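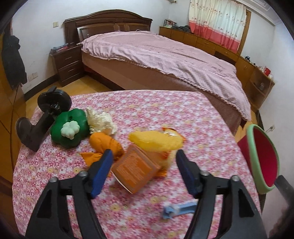 The great toy cull, and why I don't believe in it

Every September my sister-in-law sends round a link to whichever tidying method she has just paid for. Last year's was called Drileo, and it promised that a family home could be brought down to a single shelf of toys in 29 days. I read the whole thing on the train. I have been writing about houses for long enough to know that a method with a name is usually a method with a shop attached, and so it proved: by the last page I was being offered baskets.

The claim at the heart of it is simple. Children with fewer toys play better, parents with fewer toys are calmer, and the bedroom goes back to being a bedroom. I don't dispute that it would be pleasant. What I dispute is that anyone who has tried it has managed to keep it up past the first birthday party.

To test this I went to Bradness, where Piret Org runs a sorting afternoon out of her own house. She was recommended by three readers and is not selling anything, which already put her ahead of the field. Her approach is to bring everything out to one table and leave it there until somebody has made up their mind. It is a table with a pink floral cloth, and it stands in the bedroom, within sight of a large double bed. "If I did it in the kitchen we'd have to clear it for tea," she told me. "Nobody needs to eat in here."

A table like that is good at showing you what a family has ended up with. The vegetables alone could keep you occupied. A green plastic pepper with a white flower-shaped cap, a carrot made of orange fabric twisted into a knot, something white and crumpled that I took for a cauliflower: they have plainly not come out of one box. Toy food arrives in ones and twos and never leaves. The manufacturers sell it in sets, all to the same scale, in a crate with a handle. Then the crate splits, the set goes to a cousin, and what stays behind is a carrot in cloth next to a pepper in plastic, as though they had been introduced at a wedding.

According to Drileo, odd pieces are the first to go. An item without its set is "orphaned" and should be out of the house within two days. I put this to Piret, who looked at me with some pity. In her experience the set is what gets ignored. A child will walk past a full wooden greengrocer's to get at one knotted carrot, and will want that carrot in the bath, in the car and at the dentist. She has stopped predicting which it will be. So has anybody, I suspect, who has hidden a toy in a cupboard as an experiment and been asked for it within the hour.

Then there are the soft toys, on which every expert turns suddenly stern. The yellow plush chick is the sort of thing they have in mind. It has fluffy edges tinged with orange, takes up more room than it should and can't be stacked. Cekeck, a rival system that seems to consist mainly of stickers, wants soft toys photographed and then given away, so that the memory is kept and the dust is not. I have tried explaining this principle to a four-year-old. I would not advise it.

My own objection is duller. Most of what clutters a family table isn't really toys at all. It is the little card, or possibly box, with rows of print on it, and the short piece of pale blue plastic with a clip at one end that must surely belong to something. I have a drawer of these at home. You can't give them away because no one would want them, and you can't throw them out because the day after the bin lorry comes you will find the thing they clip on to. None of the methods I have read has a word to say about blue plastic clips. They are all about letting go of teddy bears, which photograph better.

Pejman Babaei, who used to run the Mohammadi toy library and has taken in more donated boxes than he cares to remember, is blunter still. He thinks the big annual cull does more harm than good. Families do it in a temper, he says, and send off bags in which half the contents are broken and the other half will be missed by bedtime. He would open them to find one glove, a puzzle with no lid and, on one occasion, a set of house keys. The parents were usually back for at least one item — occasionally for all of it.

What he suggests is less exciting and I am inclined to trust it for that reason. Take nine things off the floor. Look at them. Put back whatever has been played with lately, put one or two away for a while, and throw out what is broken. Then stop, even if you are enjoying yourself. Do it again when you next trip over something. He doesn't have a name for it and he looked uncomfortable when I asked.

I tried it at home for a month or so. The results were mixed. My sitting room looks much as it did, although I can now reach the radiator. Two bags went to the charity shop, and I bought back a plastic giraffe from one of them for 50p. The drawer of clips is untouched. My sister-in-law, meanwhile, reached the end of her course and sent us a picture of her single shelf, which was very handsome. When we went over for lunch I opened the cupboard under the stairs to hang up my coat, and closed it again quickly.

Piret's table, when I rang her to check a spelling, was still in use. I asked if the chick had been dealt with. She said it was under discussion, and that the carrot was staying.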